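Pens, Scissors and the Counter by the Curtain

The stationery in this house had spread to 9 drawers and one shoebox. In March I sorted all of it. The total was 62 pens and markers, of which 21 wrote on the first stroke. The rest got one more try on scrap paper and then went in the bin.

Storage was the second problem. A closed drawer hides duplicates, so I kept buying more. I wanted one open container, small enough to fill up quickly, on a surface I pass several times a day. The stone counter in front of the curtain met both conditions. I compared a ceramic mug, a glass jar and a mesh cylinder. The mug was too short for long pens, which tipped it over. The jar collected dust at the bottom and had to be washed. Mesh lets the dust fall through, and a quick wipe of the counter deals with it.

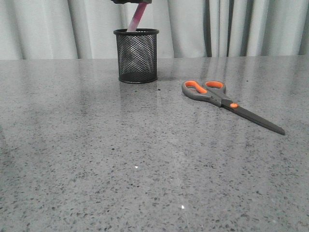 Black wire-mesh pen holder, with the orange and gray scissors beside it.

Scissors stay outside the holder. Stored point down, they take up the space of several pens and shift the weight to one side. Lying flat, they can be picked up with either hand.

The polished surface needs some attention. Bare wire ends can mark it, so check the base of any mesh holder with a fingertip before setting it down. Ink comes off with a damp cloth if you get to it the same day.

Nadine Jaber asked in the comments about refills. I keep them in an envelope in the top drawer, sorted by length. Highlighters are still unresolved.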